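What Is an Obituary, and Why Do People Write Them?

If you have ever sat at the kitchen table while a grown-up read the newspaper, you may have noticed a page with lots of small write-ups about people, some of them with a little photo at the top. Maybe the grown-up got quiet for a minute, or said, "Oh, I remember her, she used to drive the school bus!" That page is the obituary page, and it is one of the oldest and most loved parts of a newspaper (even though it can be a sad one).

An obituary (say it like this: oh-BIT-choo-air-ee) is a short piece of writing that tells people someone has died, and then tells a bit about the life that person had. It usually gives the person's name, how old they were, where they lived, and who was in their family. Then come the good parts, the things that made that person different from everybody else. Perhaps they grew giant pumpkins, or sang in a choir, or could whistle louder than anyone in town.

Who writes them?

Most of the time it is somebody in the family, like a daughter or a brother or a grandchild who is all grown up. They may sit down together and tell stories, and one of them writes things down while the others say, "Don't forget the boat!" or "Put in the part about the dog!" Sometimes the people at the funeral home help out, and they are good at it, as they have done it many times before. And once in a while a person writes their own, years ahead of time, and tucks it in a drawer. You might think that sounds strange, but some people like getting to pick the stories themselves.

When a person was very well known, a newspaper reporter may write the obituary instead. Those can be quite long, and it might surprise you to learn that big newspapers often have them partly written while the person is still alive and perfectly healthy!

How long is an obituary?

As long as the family likes, though a newspaper often charges by the line or by the word, so people learn to choose carefully. Imagine that you only had 64 words to tell about your grandmother. Would you use them on her job, or on her lemon cake? A medium-sized one might have 100 words or a few more. On a website there is plenty of room, so families can go on a good deal longer. In our town of Stiltton, the longest one our little newspaper, the Vevari Post, ever printed ran to 1416 words, and it was for a retired ferry captain. Nearly half of it was about fish.

The everyday things matter most

Here is something you will notice if you read a few. The writer nearly always mentions a job, but when they come to what the person loved, it is very often something small and ordinary. They loved a certain chair by the window. They loved doing crosswords in pen. They kept everything in its proper place, or they never once kept anything in its proper place, and the family laughs about it still.
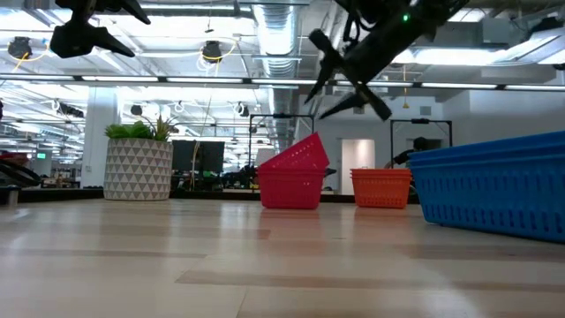
Four bright plastic baskets on the floor. Plain household things like baskets often find their way into family stories.

Think about the people you know best. You could probably name a mug, or a coat, or a funny old hat that makes you think of one of them right away, couldn't you? Those are the sorts of details that help a reader feel they have met the person, even if they never did.

Some words you might find

"Survived by" is a puzzling one. It doesn't mean that anyone got through a shipwreck. It means these are the people in the family who are still living, like a wife or husband, children, and grandchildren.

"Preceded in death by" is a list of family members who died earlier.

"In lieu of flowers" means "instead of flowers." The family might ask people to give a little money to an animal shelter or a library, or to another place the person cared about.

"Visitation" is a time when friends can stop by to see the family and tell them they are sorry. It might be the evening before the funeral.

Where do old ones go?

Libraries keep them, and so do museums and families. The Ogbonna Reading Room here in Stiltton has 930 of them pasted into big scrapbooks, and every March the books come out on the long tables for anyone who wants to turn the pages (with clean hands, please). People who are looking for their great-great-grandparents love old obituaries, as one short paragraph can tell them the names of a whole family, and the street where they lived as well.

Is it all right to feel sad reading one?

Of course it is. It is also all right to smile, or to feel nothing much at all if you didn't know the person. If it is about somebody you loved, you might want to read it with a grown-up next to you, and you can ask as many questions as you like. Some children cut it out and keep it in a box with photos. Others would rather wait and look at it when they are older, and the family can put a copy away for them.

Something to try

You don't have to wait until someone has died to write down the good things about them. Pick a person you love and ask them a few questions after supper. What did they want to be when they were your age? What was the best meal they ever ate? What makes them laugh until they can't breathe? Write the answers on a nice sheet of paper and give it to them to keep. If they say their best meal ever was at the Ustura Diner, do ask what they ordered!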